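2023-05-19

I've been trying to cut down what I spend on getting to work. In April I sold the second car, and since then I've taken the bus from Vilthorpe to Beaudoin every morning. The monthly pass is 67 dollars. Gas and parking used to run me 195, so the math was easy. 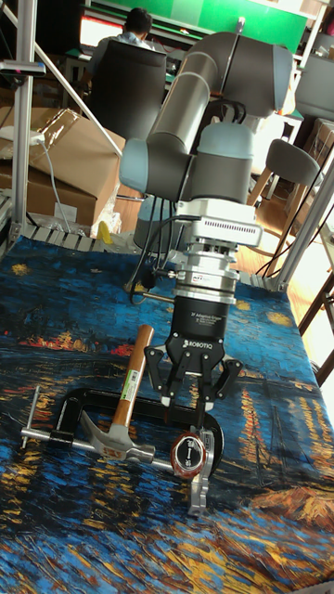 ## What I got wrong

I assumed the 7 o'clock bus would be the quiet one. It's packed by the second stop, and I stood most of the first week. The one after it is half empty and gets me in with time for coffee, so I take that now.

I also bought rain pants from Darano. They leak at the knee – I'm sending them back. The cheap Skastska poncho I already had does a better job and folds into a coat pocket.

Groceries are the hard part. I used to stop on the way home without thinking about it. Now I do one big trip on the weekend and carry the small stuff in a backpack.

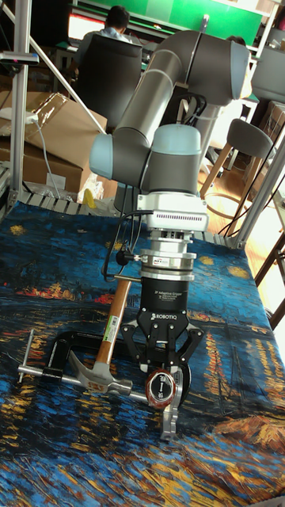 Milk is still a problem, and so is cat litter. I may end up paying for delivery on the heavy things, up to 200 dollars a year. Past that I'd want to look at a used bike with a trailer.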